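## 4. Running a shared cell (two arms, one table)

Rev. August 2018, S. Hrytsenko. Read section 3 first if your new to the Kudska bench.

1. E-stop check, both buttons. Every shift, not every week.
2. Speed cap at 30 percent for the first pass. 50 after that, only with sign-off from Larysa or Ronaldo.
3. Home left arm. Wait. Home right arm. Never both together.
4. Check cable loops at wrist and elbow. Slack through the full reach, no snagging on the posts.
5. Baskets down before any cans go in. Cans in one, vegetables in the other, packets flat on the table.
6. One arm per basket at a time. Other one holds outside until teh gripper is clear.

**CAUTION:** hands out of the enclosure whenever the drives are live. Includes "just straightening a can."

Basket and can work, overview then wrist views:
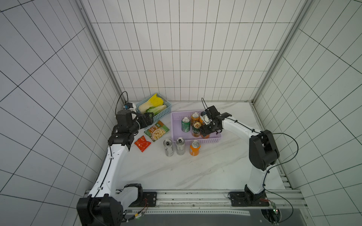
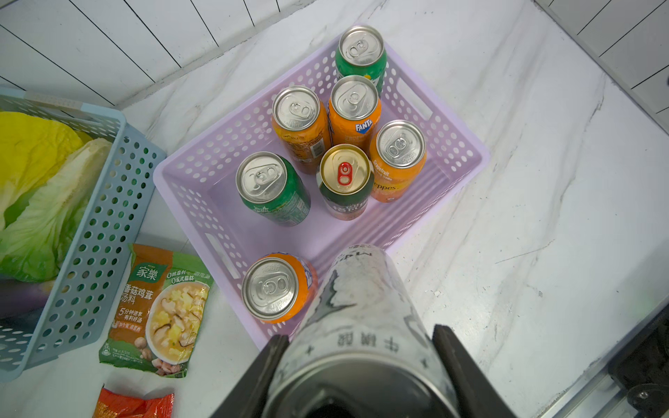
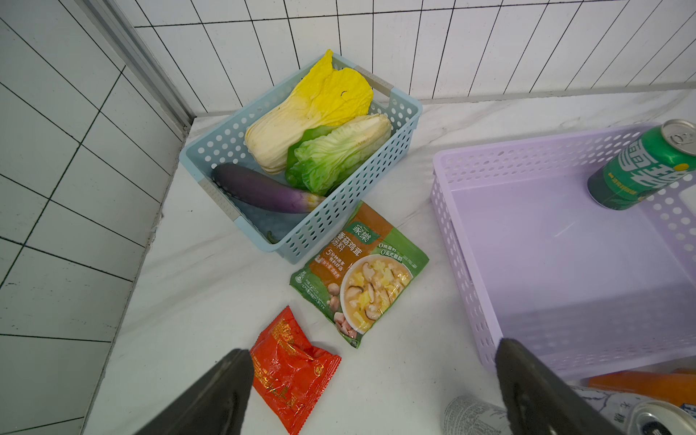
7. Can dropped or tipped over: pause, drives off, then reach in. Log it.
8. Grip force stays at preset 4 for full cans. Packets get their own preset, see the Prutari sheet.
9. End of run: park both arms, drives off, key out of the panel. Key goes to Daiane.

**Note:** wiring at the bases is not a shelf. No tools, no cups.

Changes to this section go thru Vasylyna, in writing. Old printouts in the bin pls.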